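Slot Floor Inspection Checklist — Gokthorpe Gaming Room
Completed by: Ulla Vuorinen
Month: December
Machines on floor: 782
Start time: 8 a.m., before opening

1. Walkways and exits
Main aisle clear: Yes
Rear exit opens fully: Yes
Side exit opens fully: No
Comment: Side door catches on the new carpet strip. Pendbridge has been asked to trim it. Keep the door on the hourly check until the work is signed off.

2. Power and cabling
Floor boxes closed: Yes
Cables under cover: Yes, except Row C
Comment: Two covers in Row C have lifted at the corner. Taped for now — tape is not a repair and needs to come off when the new covers arrive.

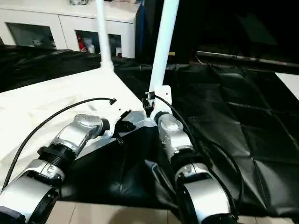

Sockets behind the jackpot bank were tested with the machines switched off. All passed. The breaker label for that bank is still handwritten and hard to read, so a printed one is on order.

3. Cabinets
Doors lock: Yes
Cabinets stable when pushed: 2 failed
Screens free of cracks: Yes
Comment: Both failed cabinets are the older Brastance uprights near the cashier. The leveling feet have worn down. Out of service until refitted. Do not wedge them with cardboard, as was done last time.

4. Seating
Bases tight: Yes
Seat covers intact: Mostly
Comment: Split cover on one stool at the end of Row F. No sharp edge. Swap it when a spare comes back from the upholsterer.

5. Payout and cash handling
Ticket printers working: Yes
Cash boxes seated and locked: Yes
Attendant call lights working: Yes
Comment: Call light in Row A is slow to clear after a reset. Logged with Ní Mhurchú, who hold the service contract.

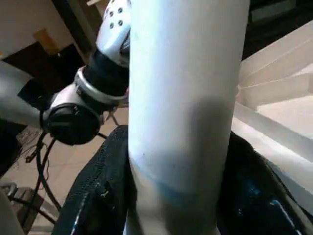 White cylinder held between two black gripper fingers.

6. Player notices
Age limit sign at entrance: Yes
Help line cards at cashier: Low
Odds and rules posted: Yes
Comment: Cards need restocking. The poster by the restrooms has faded and should be replaced at the same time.

7. Fire and first aid
Extinguishers in date: Yes
First aid kit complete: No
Comment: Kit is short of burn dressings and eye wash. Order placed with the bar supplies.

Follow-up
Row C covers, side door and both cabinets to be rechecked within 30 days. Everything else can wait for the next regular round.

Signed: U. Vuorinen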